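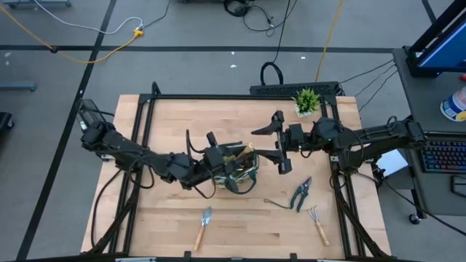
butcher block table, gray floor, green bag on it

Butcher block top: white haze after mineral oil, do I sand it or leave it??

Asked by ileana_roman in Home & Repair > Wood surfaces
317 views, 2 answers

Hi all, quick one hopefully. Got a light butcher block top, the kind made of narrow strips glued together, bought it secondhand from a place in Trerkstead that was closing down. No idea what wood. Seller said "it's oiled" and that was the entire conversation.

Wiped it down with dish soap and water, let it dry overnight, then put on food grade mineral oil Saturday. Two coats. First one soaked in fine. Second one just sat there. By the evening I had cloudy patches, mostly toward one end, and it feels tacky if you lean on it. Paper sticks to it a little.

Things I tried:
- wiping with a dry rag, helped for an hour then hazy again
- warm water and a bit of vinegar, no change
- hair dryer on low. Made a shiny spot. Stopped.

I don't cook on it, it's a work table, stuff gets dragged across it all day. Don't want to sand if I can avoid it, last time I sanded anything indoors the dust was in my coffee till January. Can I put more oil on? Or is there something under there already, like a varnish? Also is the Obura board wax any good, hardware store guy was pushing it hard.

Thanks, in a hurry, need the table back by the weekend.

Answer 1, by Radomir Grgić (121 answers in this section)
Marked helpful by 294 people

More oil no. Stop oiling.

You probably have an old finish on part of it. Mineral oil can't get through varnish or poly so it sits on top and stays greasy. Mineral oil doesn't cure either, so waiting won't harden it.

Test first. Put a few drops of water on a cloudy patch and a few on a part that looks ok. Leave ten minutes. Darkens and soaks in = mostly bare wood. Beads up = something is on there, could be varnish, could be wax, could just be your extra oil. So wipe the spot with mineral spirits before you test or you won't learn much.

Then:

Mineral spirits on a clean white rag, windows open, no pilot lights or space heater going. Wipe with the grain, keep changing the rag. If the rag comes up yellow and sticky that's old wax, keep going till it comes up clean. Lay the rags flat outside to dry, don't ball them up in the trash.

Let the top sit overnight. Look at it in daylight from a low angle. Even and dull all over, great, you're done, one THIN coat of oil if you want, wipe it all off after 20 min. I mean all of it.

If there are still shiny islands it's a film finish and you're scraping or sanding. A card scraper makes shavings instead of dust so maybe that's your answer for the coffee problem. Go easy at the glue lines, the grain can switch direction from one strip to the next and it'll tear on you.

For a work table I wouldn't go back to mineral oil. It comes off on whatever you set down, bags, paper, sleeves. Hardening oil (real tung or a hardwax oil) or a wipe-on poly. Hardwax you can patch one spot later. Poly you can't really, but it takes more abuse. Has to go on clean wood though, so get the mineral oil out first or it wont stick.

Board wax: havent used that one. Wax over tacky oil is tacky wax.

Comment from ileana_roman: did the water thing after wiping with spirits. Beads at the cloudy end, soaks in on the other. So somebody varnished HALF of it?

Comment from Radomir Grgić: or somebody sanded half of it and quit. Seen that plenty.

Comment from ileana_roman: ok ordering a scraper

Answer 2, by vuluvero_dad
Marked helpful by 2 people

Had the same thing with a kitchen counter. I just rubbed cornstarch on it, left it a day and vacuumed up. Pulled alot of the grease out. Didn't look perfect but nothing stuck to it anymore. Cheap to try before you buy anything.

Then I used Wadineo paste, the one in the flat tin, and it's been ok. Smells for a week. My counter was darker wood so not sure about a pale one, try underneath first.

Comment from Radomir Grgić: cornstarch is fine for surface oil, won't do anything about the varnish

Comment from vuluvero_dad: never said it would

Question is still open. Log in to add an answer.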